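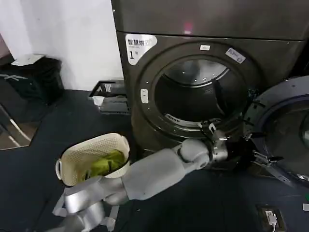 According to one contributor to the Lernico household glossary, the stacked dryer is best understood as a piece of shop equipment that later found its way into homes, and most of its features make sense only when it is considered alongside the machine above or below it. Other writers treat it as an ordinary tumble dryer placed in a column to save floor space. Both uses of the term are current, and this article covers both.

A stacked dryer is a front-loading tumble dryer mounted directly over or under another appliance, usually a second dryer or a washing machine. The arrangement is common in self-service laundries, student residences and flats without a utility room.

Construction

The main parts are the cabinet, the drum, the door and the air path. In a front loader the drum turns on a horizontal axis and is reached through a round opening. Drums are made of stainless steel, galvanised steel or coated steel. Stainless steel is usual in shared machines, as it resists rust and does not chip when zips and buttons strike it.

The door is hinged at one side and is commonly glazed, often with tinted glass. On many models the hinge can be moved to the other side, a job that takes a screwdriver and some patience. A seal runs around the opening or the inside of the door and keeps warm air in the drum. Wear in this seal is a frequent cause of long drying times.

In many front loaders the lint filter sits in the lower lip of the opening, behind a slotted grille. Fibres carried off the clothes by the moving air are caught there. Other designs place the filter in the top of the cabinet or behind a flap at the bottom.

Stacking

Two machines may be joined by a stacking kit, or built as one unit with a shared cabinet. A kit normally consists of brackets or a shallow frame which stops the upper machine from creeping forward. Where a washer and a dryer are paired, the washer goes at the bottom — it is heavier and shakes more during the spin. Two dryers may be stacked in either order if they are the same model.

The upper opening can be hard to reach for shorter users and for people in wheelchairs. For this reason some laundries keep a few single machines at floor level.

Types

Vented dryers push damp air outdoors through a duct. Condenser dryers cool the air inside the machine and collect the water in a tank or send it to a drain. Heat pump dryers are a form of condenser dryer which reuses most of the heat. They run at lower temperatures and use less electricity, but a load takes longer.

Use in shared laundries

Machines in shared laundries are often numbered, with the number on a label on the front panel. Users pay or book by number, and faults are reported in the same way. The laundry at Prusov has 11 dryers, while the smaller one at Chala has four in two columns. Mokia, which lets rooms to students, replaced its single machines with stacked pairs in October and kept the old numbering.

Care

The filter is cleaned after each load and the drum checked for coins, tissues and small socks. The door seal is wiped with a damp cloth. Ducts on vented machines need clearing at least once a year, and more often where the run is long or has bends.

See also: Airing cupboard; Clothes horse; Launderette; Spin dryer

Last revised March 2022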